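Setting Up a Practice Room in Simulation for a Shop-Built Mobile Arm

Driltthorpe Shared Workshop, build notes
Updated June 11, 2021

These notes cover the simulated apartment we use with Obura, the mobile arm that lives on the back bench. They assume you already have a robot model that loads without errors and an arm that moves when you tell it to. If you're still wiring the base, do that first and come back.

The room is meant for testing pick routines, camera placement and driving before anything is tried on the real machine. It will not tell you if a belt is tight enough or if a finger pad grips well.

What you need

A desktop computer with a graphics card. The shop machine by the laser cutter is fine. The laptops will open the room but they slow down badly once the camera views are on.

Meltico, installed and licensed to your shop login. We use it for both the physics and the rendering.

The Obura model folder from the shared drive, including the wrist and the fingers.

The furniture and object folders, also on the shared drive. Copy them to your own directory. Please don't edit the shared copies.

A tape measure and a kitchen scale, for adding objects of your own.

Step 1: Build the shell

Start a new project and set the units to meters and kilograms before you do anything else. Changing units later rescales the models but leaves the masses alone, and you end up with furniture that behaves like cardboard.

Draw the floor as one flat collision surface. The colored floor areas go on top as visual pieces only, with collision turned off. If you give each area its own collision surface, the base wheels catch on the seams where two areas meet. We lost most of a week in December to a robot that turned left every time it crossed from one floor color to another, and that was the whole cause.

Add the walls as boxes with real thickness. A flat plane for a wall works until the arm pushes on it at speed, and then the hand is in the next room. Use different wall colors for different parts of the room. It makes it much easier to tell from a camera view which way the robot is pointing.

Save the shell under its own name and lock it.

Step 2: Bring in the furniture

Load the counter and cabinets first, then the refrigerator and doors, then the sofa and tables. Fix all of them in place. Movable furniture can wait until your routines work with furniture that stays put.

For each piece, check the collision shape with the overlay switched on. The import tool will offer to wrap the whole model in a single shape. That is acceptable for the refrigerator. It is wrong for a sofa, where the wrap fills in the space above the seat, and for a table, where it fills in the space between the legs. Split those into boxes by hand. A sofa takes a seat box, a back box and one box for each arm, and nothing fancier is needed.

Once everything is in, check the body count in the scene panel. Ours comes to 154 with all the furniture, the robot links and the small objects loaded. If yours is far above that, you have probably imported a piece with every screw and hinge as a separate body. Go back and merge them in the modeling program.

Step 3: Put small objects on the counter

The countertop is where most of the trouble starts. Small objects are light, they sit close together, and any error in height shows up at once.

Set the countertop height from the collision box, because the visible tile can sit a little higher or lower than the box under it. Then place each object by its own lowest point. Many of the downloaded models have their origin in the middle, and some have it off to one side, so typing the counter height into the Z field will leave one object buried and the next one hanging over the tiles.

Our kitchen set has a mug, a pepper grinder, a paper towel roll, a spray bottle, a sponge and a few packages and cans. It is a useful mix. The roll and the grinder are tall and tip easily, the sponge is flat and hard to get fingers under, and anything cylindrical that ends up on its side will roll if the friction is set too low.

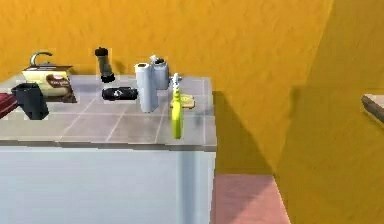

Run the simulation for 2 seconds with the robot parked before you save object positions. Everything should drop onto the surface and stop. Pause, turn on the contact overlay, and look at each object from the side. If an object has no contact points, it isn't resting on anything, whatever it looks like from the front. Open its collision shape and compare it with the visible model. Usually the collision shape is a box that extends past the bottom of the model, and trimming it fixes the gap.

If an object shakes in place, raise its mass to the true value. We weigh the real thing on the kitchen scale. People tend to leave the default mass in place, and the default has nothing to do with paper towels.

Keep the contact margin at 2 millimeters. Smaller than that and thin objects sink through the counter when they are pushed down.

Save the settled positions as the starting state. Name it with the date and your initials.

Step 4: Load the robot and its wrist

Bring Obura in on an open part of the floor, well away from the furniture. Let it sit with the motors holding position and make sure the base doesn't creep. Creep on a level floor nearly always means one wheel was imported with a different radius.

Then load the wrist. The housing carries a square black-and-white marker on top, and the camera code uses it to work out where the hand is. Two things matter here.

The marker has to be a flat piece with its own texture. If you paint it onto the housing mesh, it stretches at the edges and the detector reads it poorly or not at all.

The white border has to stay. It looks like wasted space and people trim it off to make the marker bigger. The detector needs the light edge to find the dark square.

Check the fingers next. Open and close them slowly with self-collision on and watch the contact overlay. Contacts between neighboring fingers at rest mean the collision cylinders are too fat. Shrink them until the contacts clear.

Motor limits come from the Vusteck driver settings file on the real robot. Copy the limits over exactly. It's tempting to give the simulated arm more torque so that a routine will finish, and then the routine fails on the bench and you don't know why.

Set the control rate to 200 Hz, the same as the real controller. The physics can run faster than that underneath, but commands should arrive at the real rate.

Step 5: Drive to the living room side and check clearance

Drive the base past the sofa and the wooden table by hand, using the gamepad. Go slowly and watch the hand, which sticks out further than you expect when the wrist is turned sideways. Keep the view on the wrist so the marker and fingers are both visible, and turn on the collision overlay for the table corner and the sofa arm.

Stop whenever the overlay shows a contact and write down the arm pose. After a few passes you will have a short list of poses that are safe for driving and a longer list that are not. Make one of the safe ones your travel pose and have the base refuse to move until the arm is in it.

Check that the marker is still being detected in this part of the room too. The sofa is dark and the floor in front of it is very bright, so an exposure setting that worked at the counter may wash out the white parts of the marker.

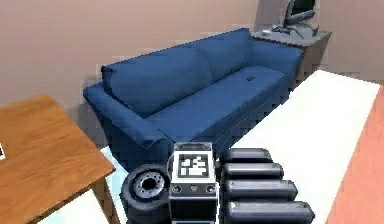
Step 6: Do a floor pick test with one object

Floor picks are the simplest full test, because there is room on every side and nothing to knock over. Move the robot out of the camera view, place a single object on open floor, and save that as a separate starting state.

We use the cabbage. It is round enough to approach from any direction, uneven enough that the fingers have to adapt, and pale against the pink boards, so the color filter finds it without much tuning. A ball seems like the obvious choice but it rolls off at the first touch and you learn very little.

Give the cabbage a convex collision shape. The leaf folds do not need to be in the collision model, and including them slows everything down. Set the friction high for the first runs, then lower it in small amounts until picks begin to fail, and work from there.

Turn on shadows in the camera settings. The filter will sometimes include the shadow as part of the object, which shifts the center to one side. Better to find that in the simulator. If you see it, tighten the brightness limit before touching the color limit.

Run the pick from several sides. Return to the saved state between runs using the reset command. Dragging the object back by hand leaves it with a little leftover speed, and the next run will not match the last one. 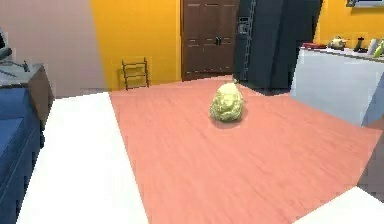

Problems we've had

The robot sinks into the floor on load. The wheels start below the surface and the solver pushes the wrong way. Raise the base slightly and let it drop.

Objects jump when the simulation starts. Two collision shapes overlap. Move objects apart, settle again, save again.

The hand passes through the counter edge. The arm is moving too far in one physics step. Lower the arm speed or shorten the step.

The camera view is black. The camera is inside the housing. Move it forward until the view clears.

Marker detected in the wrong place. The size in the detector settings doesn't match the size in the model. Measure the black square only, without the border.

Everything runs slowly. Close the second camera view, then check the body count again.

Before you leave the shop machine

Save to your own folder, close Meltico so the license is released, and note any change to the shared models in the log file next to them. If you fixed a collision shape that other people use, put the fixed copy in the incoming folder with a line saying what you changed.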